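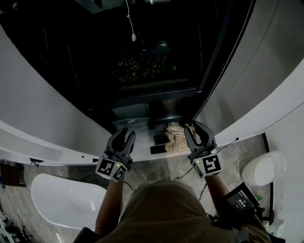

Support > Tilthorpe > Bathrooms > Ticket 577

2024-04-12 | Posted by Tilthorpe maintenance desk

Print this page | E-mail this page

Ticket 577: water on window sill, upstairs bathroom, curved surround
Status: open, waiting on part
Unit: Haruna curved surround, white, installed by Vendar

REPORTED
Tenant says water collects on the sill under the window. Every morning, sometimes evenings too. Gets wiped up, comes back. Phone got left there overnight and was sitting in a puddle. Tenant thinks the window leaks. Also says pull cord is "in the way" and gets damp at the bottom.

Same complaint last October, closed as condensation. Tenant not happy with that. Fair enough.

FIRST LOOK
Window is at the end of the narrow gap between the two curved sections, so you reach in to get at anything. Awkward. Elbows. Sill was full of stuff, moved all of it to the basin before starting. Please ask tenants to clear the sill before a visit, we lose time on it.

Sill damp toward the back, dry at the front. No drips on the glass at that point. Black frame looked OK, no gaps, no soft spots. Pressed along the bottom with a thumb, solid.

Ledge on the left side dry. Right panel dry outside, a few drops inside from someone's shower.

TEST 1 - rain side
Hose on outside of window, 30 minutes. Somebody inside with dry tissue along the bottom of the frame. Nothing. Tissue bone dry, all the way across. Moved hose up to the top corner, left it a bit longer. Still nothing.
So not the window. Told tenant. Tenant did not beleive it, showed the tissue.

TEST 2 - condensation
Dried everything, shut the door, fan off, ran hot shower. Glass fogged fast and ran down, small amount on the sill. Nowhere near what is being reported. Wiped it with one pass of a cloth.
Repeat with fan on, hardly any fog. So there's some condensation but thats not the whole story. Last October's answer was half right.

TEST 3 - spray
Shower head pointed at the gap on purpose. Plenty of water on the sill, obviously. But tenant says they point it the other way, and the bath mat backs that up, wet at the far end only. Parked this one.

TEST 4 - seam
Should have done this first. Dry paper pushed along the joint where the curved section meets the sill. Ran water down the inside of the panel only, low pressure, head held by hand, nothing going near the window.
Paper wet at the back left in under a minute. Rest of the joint dry.
Did it again to be sure. Same spot.

FOUND
Sealant lifted at back left of the joint. You can get a fingernail under it. Looks fine from standing height, which is why it was missed, have to get your face right down in the gap with a flashlight. Water runs down the inside of the panel, goes under the sealant, comes up on the sill. Slow, so it shows hours later and everybody blames the window.

Old sealant is not Honen. Don't know what it is. Hard and yellow underneath. The Vendar job sheet says Honen white all round, so either it was redone later or the sheet is wrong. Asked Vendar, no answer yet.

DONE TODAY
- cut out the lifted section and a bit each side
- cleaned with spirit, dried with a hair dryer on low
- temporary strip of tape over the joint, do NOT peel
- cord shortened at the top, clears the sill now. Toggle still fine to grab
- fan cover off, lint out, back on. Much louder now so it is probably pulling again

Cost so far 30, callout only. No charge to tenant.

NOT DONE
Full reseal. Whole joint needs to come out, not just the bad bit, new stuff won't stick to the old. Out of Honen white on the van. Part 468, on order. The clear one is in stock but it'll look terrible against white so waiting.

Also didn't touch the clip on the lower edge of the left section. Solid when tugged. Leave it on.

FOR TENANT UNTIL NEXT VISIT
Showers ok if short. Keep spray off the taped joint. Fan on during and leave it on after. Wipe the sill at night and hang the cloth up somewhere else, a cloth bunched up on there holds water against the joint. No phones on the sill please, there's a shelf on the back of the door.

If tape lifts, call, don't re-tape over it.

NEXT VISIT
Strip whole joint. Clean, dry overnight, that means no shower, warn them ahead of time. Fill the bath with water before sealing so the weight opens the gap, drain only after it's cured. Then repeat test 4 with dry paper, both ends, and the middle.
If it still comes through, the panel has to come forward and its a Vendar job.

UPDATE, same day, late
Tenant rang. Sill dry after one shower with the tape on. Wants to know if the window will be replaced anyway. No. Window passed.
Also asked for a longer cord again because the shorter one is hard to reach over the tub. Will look at a hook for the side of the window, bring one with the sealant.

Linked to the October ticket. Please change the closing code on that one from condensation to seal, I don't have rights to edit it.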